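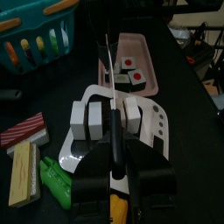 My project was about winter covers for above-ground pools, and mostly about why my aunt's cover ends up in the yard every March. I spent the first week just trying to get a handle on the basics. You can get a decent feel for spacing with three white blocks stood up on a toy cutting board, the kind with a toy knife that has a black handle and a long thin white blade. Put two of the blocks close together and one farther off, lay a piece of plastic bag over the top, and it sags right into the wide gap. Same thing happens over a pool, only there the sag fills up with rain.

So, the real thing. My aunt has a round pool, 48 inches deep at the wall, and she let me mess with it for most of July as long as my cousins could still swim after lunch (they did not always wait until after lunch). I tested two covers. One was the Femlow, a plain solid sheet with a cable and a winch. The other was the Stillier, which is mesh and lets the water drip through. Both got an air pillow in the middle, except for the runs where I left it out on purpose.

To fake a rainstorm I used a garden hose with a sprinkler head and a water meter I borrowed from Cengiz Sönmez at Duman, the pool shop where I worked Saturdays. He also talked me out of my first plan, which was to dump buckets on the cover from a stepladder. Good call! Each run was 200 gallons. After that I waited an hour and pumped whatever was still sitting on the cover back through the meter.

The Femlow without a pillow was the mess I expected. Nearly all of the water stayed in one big belly in the middle, and the cable pulled down so hard on the one side that I had to let the winch out before it bent the top rail. With the pillow in, the water spread into a ring near the wall, and that was a lot easier to pump off. The Stillier held hardly any water either way, but it let a ton of fine dirt through, and my aunt noticed the dirt before I did. She was not thrilled.

I went through 1359 gallons by the meter over the whole project, counting the runs I had to throw out for wind and the time I forgot the hose was on. I did pay my aunt back for the water.

What I'd change: I only ever used one pillow size, and it was a bit small for that pool. I also tied it to the cable in two places and it drifted anyway, so next time I'd go with four ties and pull them snug before the cover goes on. I never tested snow at all, obviously, and snow is what takes down most of the covers on our street.

My aunt picked the Femlow with a bigger pillow. I'd probably have gone with the Stillier and a good vacuum in the spring, but it's her pool. The raw numbers for every run are in the blue binder in the shop classroom, second shelf, along with my sketches of the cable path.

Turned in 22 August 2025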